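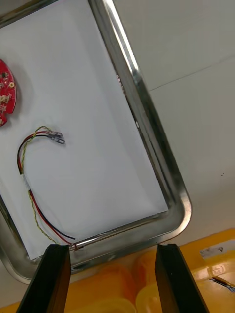

**12 December 2020**

Grutari is to open a set of self-catering apartments in the old corn merchant's building at Fornthorpe, with the first guests due in the spring. The company has taken a long lease on the three upper floors and will let nine apartments by the night or by the week.

Planning consent was given in October, after the company changed its drawings to keep the original front windows and the loading door on the second floor. Work inside has begun. The ground floor will stay in use as shops, and both present tenants have signed new agreements.

Seven of the apartments will have one bedroom. The other two, on the top floor, will have two bedrooms each and can be joined by a connecting door for larger families. All will have a full kitchen, a washing machine and a dining table. There is a lift to every floor, and one apartment on the first floor has been laid out for wheelchair users, with a level shower and lower worktops.

There will be no reception desk. Guests will be sent a door code on the morning of arrival and can let themselves in from three in the afternoon. Bookings, codes and cleaning rotas will be run through Pai, the system Grutari already uses at its Urness apartments. A member of staff will be in the building each morning, and a telephone line will be answered overnight.

Prices for a one-bedroom apartment start at £464 for a week outside the school holidays, rising to £569 in July and August. Single nights will be sold only when they fall between longer bookings – the company says short gaps in the calendar have been easy to fill at Urness, often with people visiting relatives. Dogs will be allowed in the first-floor apartments for a small extra charge.

Parking has been the main worry for people living nearby. The building has no car park of its own, and the lane behind it is already full on market days. Grutari has agreed to buy permits for the long-stay car park by the station, a five-minute walk away, and to include one with each booking. Guests will be able to stop at the side door for 20 minutes to unload.

The town has had few places to stay since the Station Hotel closed. Visitors walking the river path have mostly had to choose between two guest houses, both shut for the winter, and the campsite.

Anyone who books before the end of January can move their dates once without charge, or have their money back if travel rules prevent the stay. A list of opening dates will be put up in the window of the building in the new year – bookings for the two top-floor apartments will open later than the rest, once the roof repairs are finished.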